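Hondham Furniture Support
Ticket 575 — Goltari table, marks on white top
Status: Waiting for customer
Opened by: Kaisu Väisänen
Product: Goltari table, white top, matte
Month of purchase: August

Kaisu Väisänen, 09:40
Hello. I have the Goltari table for 2 months now. Where we put the cups, the top became a little yellow, in rings. I tried warm water and dish soap, then a soft cloth. The rings became lighter but they did not go away. I paid 275 for this table and I would like to know what I may use without making the surface shiny. Your care sheet says only "mild cleaner".

Han, Hosmont care team, 11:15
Hello Kaisu, thank you for writing. Please do not use a scouring powder or a melamine sponge, they polish a matte top. Mix baking soda with water to a thin paste, leave it 3 minutes on the ring, wipe with a damp cloth and dry. Try first on a small place near the edge. Could you also send a picture of the top?

Kaisu Väisänen, 16:05
I did the test near the edge and waited until it was dry. I felt no difference with my fingers, so I continued with the rings — two times for the darkest one.
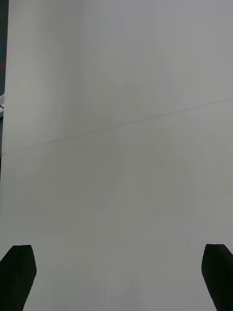 One more question, about the felt pads under the legs. Two of them are loose and the glue is old. Do you send new ones, or should I buy them in a shop? If I buy, please tell me the diameter.

Han, Hosmont care team, 16:50
We can send a set of pads without cost. Please confirm your postal address and I will add it to this ticket.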